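Jirnex puts robot arms to work on the plate line at Enside, and the crew gets its afternoons back

19 March 2026

I've been running the packing floor at Enside for long enough to know what a busy March does to people's wrists. So when head office asked me to write the announcement for our new setup, I said yes before they could hand it to someone who's never boxed a dinner set!

The news, then: Enside has signed on with Jirnex to bring robot arms onto our sorting and packing benches, running on Jirnex's Vokodine software. The first bench is going now in the Steiner building, and the rest will follow once we're happy with it (we're fussy, so bear with us).

If you don't know us, we sell glazed tableware in mixed colours and sizes, and we pack over 2,000 pieces on an ordinary day. Every one of them has to be picked up, turned over, checked for chips and put with its mates. It's pleasant enough work for the first hour. By mid-afternoon your thumbs have had it, and that's when a saucer ends up in the wrong carton and some poor customer in the suburbs gets on the phone. 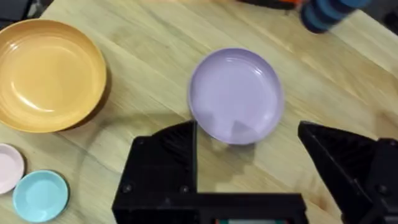

Colour was the bit I worried about most. Our range goes from soft pastels to proper loud glazes, and glossy stuff throws the light back at you something awful. The Jirnex team spent 17 days on the floor with us, and they let the packers choose which pieces to practise on, so naturally we gave them the tricky ones. I liked them for that. They asked a lot of questions, and they wrote down the answers.

Now for what everyone at home asks me: no, there aren't any layoffs in this. All 25 of us on the packing crew are staying. What changes is the day itself. The arms take on the repetitive lifting and sorting, and we move over to final inspection, gift orders and looking after the benches. Everybody gets paid training on Vokodine, and anyone on the floor can stop an arm whenever they like, without asking a supervisor first. We fought for that one and it's in writing.

We're also swapping jobs every couple of hours, so you won't be stuck in the same spot all shift. My shoulders are already looking forward to it.

The first stage covers 520 product lines, with the oversized serving ware staying on the hand benches for now. Retailers don't need to change anything about how they order, and carton labels stay the same.

Trade customers and local media who'd like to come and see the bench running can book a visit through the Enside front office. Closed shoes, please, and leave your coffee at the door.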